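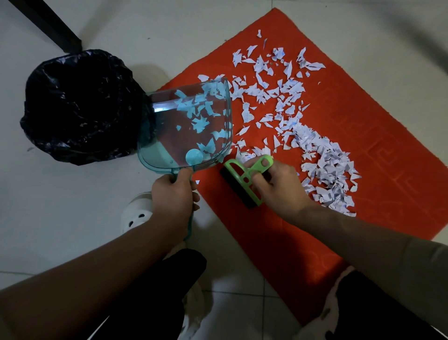

Margit Ekström reckons you should always vacuum a bath mat before washing it, and that skipping this is why her machine filter clogs. I have my doubts about most laundry advice, but she is right on that one.

How to wash a mat with a pile

Take it outside and shake it hard. Vacuum both sides, using the nozzle without the brush.

Read the label. If it says hand wash, I'd believe it, though plenty of websites will tell you otherwise.

Wash at 30 on its own, or with 2 old towels if the drum bangs. Use half the usual detergent. The "mat booster" powders look to me like ordinary soda in a dearer box, and I can't see what they add.

Skip the fabric softener. It's supposed to revive the pile, but mine just went slippery.

Dry flat, or over a rail, away from the radiator. A rubber backing won't thank you for the tumble dryer, whatever setting you choose.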